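Chapter 4
Mounting the Hand and Its Camera

The arm assembled in Chapter 3 ends in a bare flange. It can be sent to a position and it will hold that position against a dead load, but it has nothing to hold the load with. In this chapter the flange receives a hand, a wrist camera and the cabling for both. The work can be done on a kitchen table. Most readers will find it easier in a shared workshop where a drill press and a torque driver are on hand, and where a second person can read out the joint values while the first one keeps an eye on the fingers.

The chapter assumes that the arm has passed the backlash check in Section 3.6. An arm that failed it should be corrected first. Play at the flange is multiplied by the length of the hand, and no adjustment made later at the fingertips will take it out.

Terms used in this chapter

Housing: the closed shell that carries the finger motors and bolts to the flange.
Finger: one complete moving member, from its first pivot to its pad.
Link: a single rigid plate or block within a finger.
Pad: the replaceable gripping surface at the end of a finger.
Reach envelope: the volume in which the pads can meet on an object with the arm in a permitted posture.
Occlusion: loss of sight of the object behind some part of the hand.

4.1 Where the camera goes

Two positions are in common use for a camera in a small build. The first is a fixed post beside the table. The second is the wrist, on a short bracket that moves with the hand. The fixed camera has a steady background and is simple to calibrate, but the arm will pass in front of it during most reaches. The wrist camera always travels with the fingers. Its own difficulty is that the fingers are always in the picture, and the builder has to decide how much of the picture they may take.

The build in this book uses the wrist. The bracket drawing in Appendix B places the lens 52 mm from the centerline of the flange. A shorter offset brings the lens closer to the fingers and makes them larger in view. A longer offset opens up the view but gives the bracket more leverage, and a printed bracket will then flex when the arm stops.

With the bracket set and the hand open, the builder should look at the live view before writing any code. The housing will cover one corner. The finger plates will cross a good part of what is left. The table, the object and the room behind it all have to share the remainder, and they will usually appear tilted, because the wrist is seldom level at the start of a reach. Software that assumes an upright horizon has to be given the wrist angle or it will fail here.

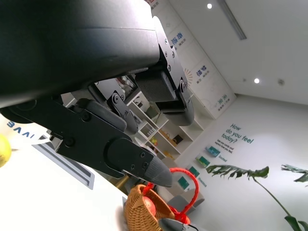
4.2 Reading the view before a grasp

Three questions are worth settling while the fingers are still clear of the object.

The first is whether the point of contact can be seen. In a two-finger approach the gap between the fingers is the useful window. If the target sits behind a link, the approach angle should be changed in software before the bracket is moved. Changing the angle costs nothing. Moving the bracket means repeating the calibration in Section 4.7.

The second is what else the software might take for the target. Shared rooms are full of objects with strong color and clean outlines: printed wall panels, shelves, plants, lights in the ceiling. A detector tuned on a bare bench will often find shapes in such a background. It is better to learn this early. Clearing the room for testing only delays the problem, and the clutter will be back the next time the room is used.

The third is exposure. A white ceiling with lamps in it will pull the automatic exposure down, and black finger plates will pull it up. As the wrist turns, the same apple may change brightness from one image to the next. Lock the exposure at a value that keeps detail in the object and accept that the lamps will clip.

4.3 Choosing a first object

Builders tend to start with a block. A block has flat faces, its weight is known and it can be placed square to the pads. It is a good object for checking that the fingers close together and a poor one for learning anything else.

A light basket with a looped handle is a more useful second object. It offers the hand a rim, a wall and a handle, and each needs a different approach. The rim can be pinched between two pads. The wall yields under load, so the force reading rises slowly and then more quickly. The handle can be hooked, but a hooked basket is free to swing, and the arm must then be moved gently.

The basket also has contents. Fruit is suitable here. It rolls, it is round enough to shift the center of mass whenever the basket tips, and a bruise is a plain record of too much force. The loaded test basket specified for this chapter has a mass of 958 g, fruit included. Weigh it before each session and make up the difference with a bag of dry rice if the fruit has been changed.

Tilt deserves particular attention. Once the basket leaves the table, its attitude depends on where it was taken and on the posture of the wrist. A hand that has taken the rim on one side may end up presenting the inside of the basket to its own camera. 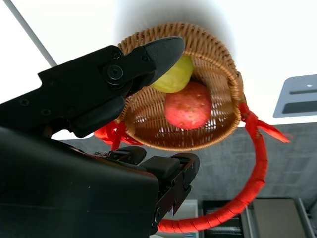

Figure 4.2. Wicker basket in the grip, interior toward the wrist camera. The tip of the upper jaw rests against the yellow-green fruit; the red handle passes behind the lower finger.

When a fingertip bears on the contents as well as the container, the force reading no longer describes the container alone. Contact with the fruit can hold up the closing motion before the rim is properly loaded. The controller sees resistance and reports a grasp. For this reason the grasp test in Section 4.6 has two conditions: the force must pass its threshold, and the jaw opening must fall within the range recorded for the object. Either condition by itself will give false results.

4.4 Pads

The plates of a finger are metal or stiff plastic and have very little friction against a smooth skin or a glazed surface. The pads supply the friction. Two forms are used in this book. A textured pad has ribs or a fine raised pattern and suits dry, firm objects. A plain rounded pad suits soft objects and is easier to wipe down.

The Painemal two-part rubber listed in Appendix A can be cast in either form. Mix it by weight, pour it slowly from one corner of the mold, and leave it overnight at room temperature. A pad pulled early will come out of the mold cleanly enough but will take a set the first time it is loaded.

Fit pads with screws and leave glue for repairs. A glued pad has to be cut away when it wears, and the cutting usually scars the seat. Check the screws at the start of each session. Fingers go through many small reversals, and small screws in plate work back out under that kind of motion. A medium thread locker is enough.

Clean the pads at the same time. Crumbs and bench dirt collect at the side joints of the fingers and in the palm, and they migrate to the pads. A dry brush reaches most of it.

4.5 Hands with more than two fingers

The Bukberg drawings that accompany this book include a multi-fingered hand with an opposed thumb. It bolts to the same flange. Its advantage over the two-jaw gripper lies with small round objects, which two flat pads can only pinch along one line. With a thumb on one side and two or more fingers on the other, the line becomes a closed figure and the object has fewer directions in which to escape.

The price is timing. The members do not reach the object together, and the first to arrive pushes it. If the object is light, a push is enough to move it out of the grasp. Troels Brøndum, whose logs from the Jundstead workshop were used in preparing this section, recommends closing the thumb first and holding it still as a fence while the fingers come up to meet it. The closing speed of the fingers can then be tuned separately.

Small light objects also leave the camera very little time. An exposure that is adequate for a basket at rest will smear a small apple that is moving.

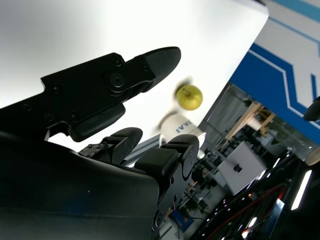

Figure 4.3. Thumb and fingers seen from the wrist. The small apple above them and the white cup behind it both show motion blur.

Blur of this kind spoils the position estimate, so the estimate should be thrown out and not averaged with its neighbors. A simple edge-sharpness score, computed on the region of interest, will identify the affected images. Appendix C gives the routine used in this book.

4.6 Two hands in one workspace

A second arm is outside the budget of most home builds, but in a shared workshop two members will sooner or later bolt their arms to the same table. The envelopes then overlap. Each arm becomes a moving obstacle for the other, and each hand will appear in the other's camera.

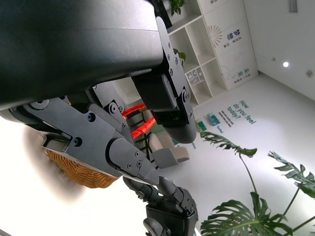 Figure 4.4. Gripper view with a second jointed hand entering at the bottom. The woven object is clasped beneath the lower finger.

Black fingers against black fingers are hard to separate by color. The point where they overlap is exactly where the separation is needed. Do not rely on vision for it. Pass the joint values of each arm to the other controller and compute clearance from the two models. Anselmo Collado's method, set out in Section 4.8, treats every link as a capsule and is light enough to run on the same small board that drives the motors.

Until that code is in place, follow the exclusive-zone rule: one arm may enter the shared volume, and the other waits outside it with its motors enabled. Limit the closing force of both hands to 23 N during all two-arm work. Place the stop button where it can be reached by whoever is standing nearest to the table, and test it with both arms moving slowly before any object is brought in.

4.7 Calibrating the bracket

Calibration relates the pixel position of a feature to a position in the flange coordinates. Print the target sheet from Appendix B on heavy paper and fix it flat to the table. Warm up the motors with a slow cycle through all joints, return to the park posture, and check that the bracket screws are tight. Then proceed to the first of the wrist poses in Table 4.1.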